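Notebooks > Lab diary > September 2021

Reran the ball task in sim today with the new scoring. Lwazi wanted 1000 episodes before we said anything to Himbridge, so I left it going over lunch and did the marking.

The old method scored an episode only at the end, which told us very little about where things went wrong. The new one breaks it into stages - reach, grasp, lift, clear the rim, release - and logs a score for each. Batch size is still 64. Nhyira thinks that's too small but I didn't want to change two things at once.
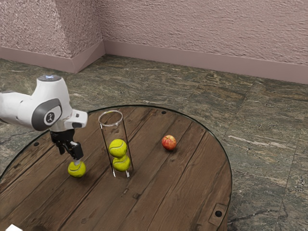 Of the failures, 347 were at the rim stage and 245 at the grasp. I'd have guessed the other way round. Wiroj reckons the glass is the trouble, as the policy only gets colour images and there isn't much of an edge to see on a clear cylinder. He wants to try an opaque one with the same dimensions. Fair enough, it's a cheap test.

The apple is there as a distractor. I haven't split the results by where it sits yet, so that's tomorrow's job.

Siyabonga found a bug in the stage labels back in June's code. A ball dropped early was being logged as a release. Fixed now, but the June numbers need redoing before they go in the paper - told Ajith, who wasn't thrilled.

Backed up the logs and went home at six.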